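4.2 Equipment budget

Hand-held gripper units were costed per pair, as the garment task is bimanual.
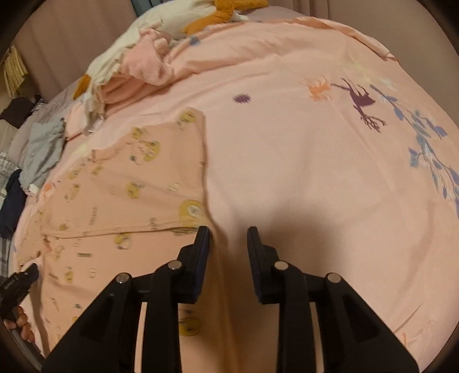 The Menano plan allowed 4 pairs at 3,000 dollars each, with spare finger pads purchased separately. Pad replacement was budgeted per 52 hours of recording. Home sites such as Horkach required no fixed mounts, and the bed served as the work surface.

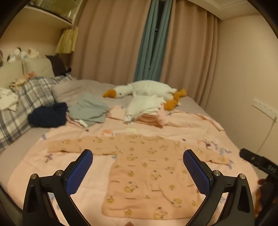

4.3 Lead time and spares

Delivery was planned at 13 weeks. One spare pair was held back from the field allocation.

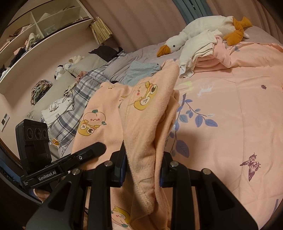

Figure 4. Gripper closed on a fold of printed fabric.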